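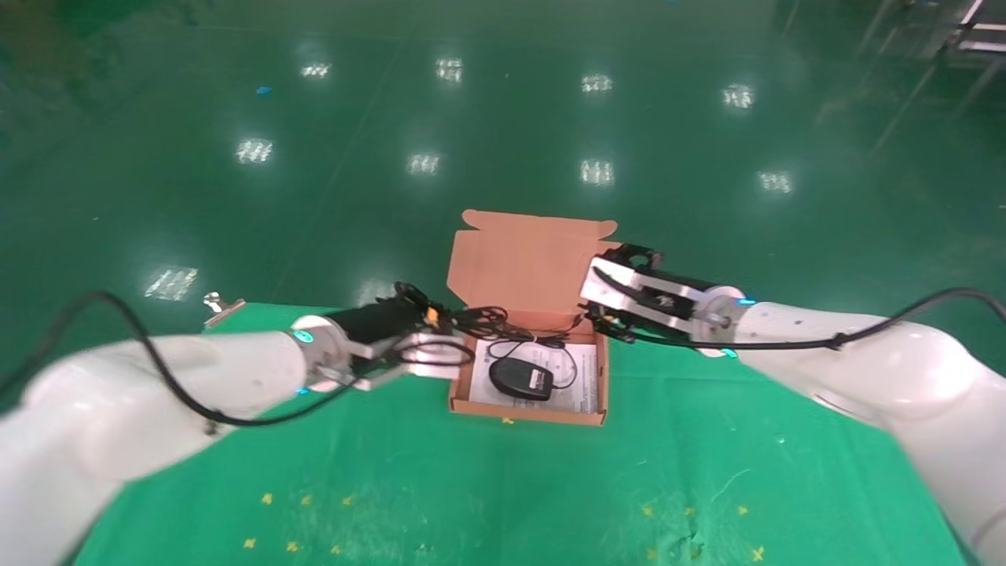
Conenside Community Forum > Home and Garden > Moving and Storage

Thread: Storing books in an unheated garage over winter

kettleandhob
We're having the back bedroom replastered and then the floor done, so everything in there has to come out until spring. Most of it is books. I have them boxed up already, and the only place left is the garage, which is single brick with an up-and-over door and no heating. Has anyone done this for a whole winter and had the books come out all right? They're mostly paperbacks, plus my dad's gardening books, which I'd be sorry to lose.

marl_pit
I did it for two winters in Kuvside. Paperbacks were fine apart from some waviness in the box nearest the door. Keep them off the concrete. I used pallets with a bit of old board on top. Cardboard straight on a concrete floor will draw up damp and the bottom goes soft before you notice.

Denby42
Plastic boxes with clip lids, not cardboard. Cardboard attracts silverfish and they eat the glue.

marl_pit
I'd disagree with that. Plastic holds in whatever moisture was in the room when you shut the lid. If the books were packed on a damp day you've sealed the damp in with them. Cardboard lets it out again.

Denby42
So pack them on a dry day. I've had mine in plastic for years and there's nothing wrong with them.

r_pasichnyk
I worked in a second-hand bookshop on Chornovol Street for a long while and we had a lock-up for overflow stock. We used both. The plastic was better where the roof might leak and the cardboard was better everywhere else. What did the damage was boxes pushed hard up against the outside wall. Leave a hand's width behind them so air can get round.

Also pack them flat or upright, never spine up with the pages hanging down. The weight of the pages pulls them away from the cover. Big hardbacks go flat at the bottom.

kettleandhob
Thanks. Mine are in cardboard at the moment and I've put a lot of them in spine up because they fitted better. I'll redo those. How heavy is too heavy for one box? I can hardly shift a couple of them.

r_pasichnyk
If you can't lift it easily it's too heavy. We kept to 10 kilos for anything that had to be stacked and went no higher than three boxes. After that the bottom one starts to bulge.

owdtup
Get a dehumidifier. Problem solved.

marl_pit
A compressor one is no use in a cold garage. They ice up. You'd want a desiccant type, and then you're paying to run it all winter in a building full of gaps. You'd be drying the street.

owdtup
Mine runs on a timer and costs hardly anything.

marl_pit
Is your garage attached to the house?

owdtup
Yes.

marl_pit
Well then it's not as cold as a detached one, is it.

kettleandhob
Ours is detached. There's one socket in there and I don't altogether trust it.

Fennimore
What about the little tubs of crystals from the hardware shop? Grutent on the ring road had them by the till last time I went in. I put one in each wardrobe and they do fill up with water.

Denby42
They fill up in a wardrobe because it's a small closed space. In a garage you'd need dozens. You could put sachets inside a sealed plastic box though, which is another point in favour of plastic.

Fennimore
Fair enough. I wouldn't want one tipping over on a box of books anyway.

sallow_lane
Has anyone mentioned mice? We put books in the shed one December and found a nest in the middle of an atlas. They'd come in under the door. It had a gap you could get a thumb in. Fit a brush strip, and don't store bird seed in the same place, which is what we'd done.

kettleandhob
There's a sack of bird seed in there now. I'll move it.

r_pasichnyk
One more thing. Write what's in each box on the side, not the top, or you'll be unstacking the lot to find one title. And if your dad's books matter to you, find room for those in the house, even if it's under a bed. I'd risk paperbacks in a garage. I wouldn't risk anything I couldn't buy again. Glossy colour plates are the worst because the pages stick together once they've been damp and you can't get them apart.

Roksolana

kettleandhob
That makes sense, a lot of his have colour plates. They can go under our bed and on top of the wardrobe. The paperbacks will go in the garage on pallets, away from the wall, in cardboard.

Denby42
Plastic.

marl_pit
Does anyone have spare pallets for her? I've got two she can have if she can collect.

kettleandhob
Yes please, I'll send you a message.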